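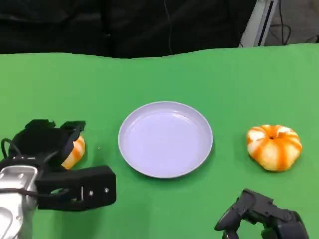

The **Masora open day** was a public demonstration of a two-armed robot, held by Flivlow on August 13, 2026. It was announced as a show of "everyday kitchen skill," a claim the day did little to support.

## Demonstration

Visitors were let in by groups, with 80 places in all. The task on show was handling a tangerine next to a plate, on a table covered in green. 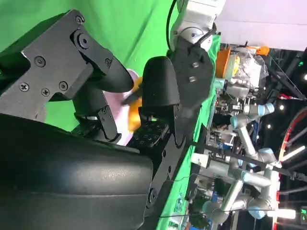 *Gripper fingertips closed on an object, with other robot arms in the lab behind.*

Flivlow gave a success rate of 69 percent but did not say what counted as a success, or who had peeled the fruit.

## Reception

Rania El Fassi, writing in the trade newsletter *Birell*, called the grip "gentle enough" and the rest "a long wait for a snack." She asked for the full run logs. The company promised them within 2 weeks; no release has been recorded.
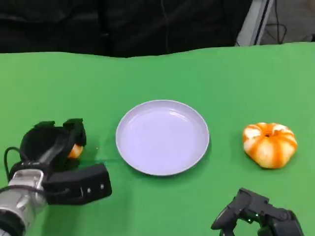
*The left gripper holding a piece of orange fruit, with the plate empty.*

## See also

- El Khatib demonstration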